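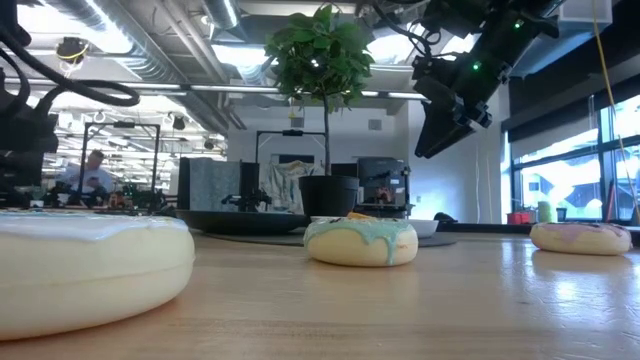
Lesezeit: 3 Minuten

Kategorie: Familie & Erinnerung | Aufsätze

Drucken | Per E-Mail senden

4.2 Wer im Familienblog beim Namen genannt wird

Wer einmal einen ganzen Abend lang in fremden Familienblogs gelesen hat, kennt vielleicht das freundliche Gefühl, nach wenigen Einträgen mit am Tisch zu sitzen. Man weiß, welches Kind nicht gern im Auto schläft, welche Großmutter die Schränke hütet und wann die goldene Hochzeit gefeiert wird. Für diesen Abschnitt haben wir 326 Einträge aus fünf Blogs noch einmal von vorn gelesen und dabei vor allem auf die kurzen Sätze geachtet, mit denen die Eltern ihre Fotos begleiten. Covadonga Arroyo, der wir für ihre Geduld herzlich danken, hat die Namen und Verwandtschaftsbezeichnungen erfasst. 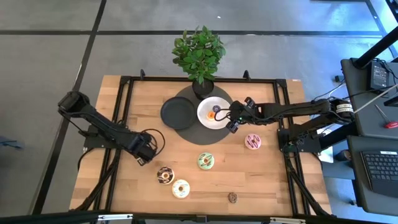 Dabei fiel uns bald auf, wie ungleich die Namen verteilt sind. Das jüngste Kind steht fast immer am Satzanfang, und zwar mit Vornamen, während die Großeltern auch nach Jahren noch Oma und Opa heißen — manchmal mit einem Ortsnamen dahinter, etwa »Oma Nellport«, damit man sie von der anderen Oma unterscheiden kann. Malhotra und Benítez beschreiben Ähnliches für gedruckte Rundbriefe zu den Feiertagen. In den Reiseeinträgen aus Pernov lockert sich die Ordnung ein wenig, und auch Tanten und Vettern bekommen dort ihren Vornamen.

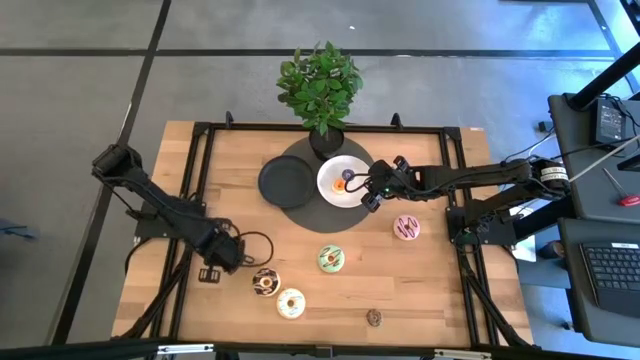
Schwieriger ist die Frage, was mit den Dingen geschieht, die bei einem Familienfest auf den Tisch kommen. In 20 Einträgen wird ausführlich vom Kaffeetrinken erzählt, und doch erfahren wir dort selten mehr, als dass es »Kuchen« gab. Ein kleiner Donut mit orangefarbener Glasur auf einem weißen Teller wie in Abbildung 3 ginge in dieser Schreibweise ohne Weiteres als Kuchen durch, und vom schwarzen Teller daneben wäre wohl gar nicht die Rede. Gonzalo Montes schlug vor, solche Sammelwörter als Zeichen der Vertrautheit zu lesen: Die Verwandten, für die geschrieben wird, waren ja meist dabei. Wir folgen ihm darin gern, möchten aber die drei Einträge ausnehmen, in denen ein Rezept der Großmutter vollständig abgeschrieben ist. Sie werden in Abschnitt 4.3 besprochen.

Abbildung 3: Kleiner Donut mit orangefarbener Glasur auf weißem Teller.

Diese Website verwendet Cookies. Mit der weiteren Nutzung stimmen Sie dem zu.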